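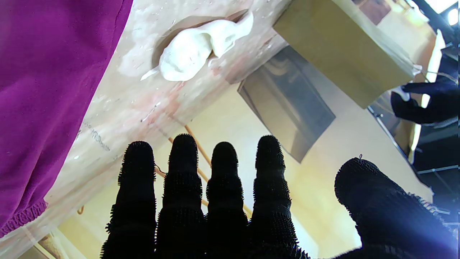

Fillow Bench Set

Wrist camera clips from the packing benches at Grerkmont, collected while two-handed robots learned the jobs our crew likes least. We're thrilled to finally share it!

What's in it
3000 short clips, 38 object types, 13 bench layouts. Cloth, boxes, sticks, boards, metal plate and plenty of small fiddly stuff. The hands wear black nubbed gloves, so expect a lot of glove in the lower half of the view. Glare from the ceiling lights is left in.

How the work has changed
The benches used to mean a full shift of reaching and sorting. Now people set up the bench, coach the hands through a new item and step in when a grip goes wrong. Margareta Tănase ran the coaching roster and rewrote the labels twice after the crew told her our names for things made no sense (they were right). Breaks got longer in October, and rosters are still being argued over.

Splits
80 per cent train, the rest test. No layout appears in both.

Known gaps
Handwriting on boards is often unreadable. Soft fabric is under-labelled. Folder names starting with "rizvi" use the older colour settings.

Licence
Research use. Please credit Fillow and the Grerkmont crew.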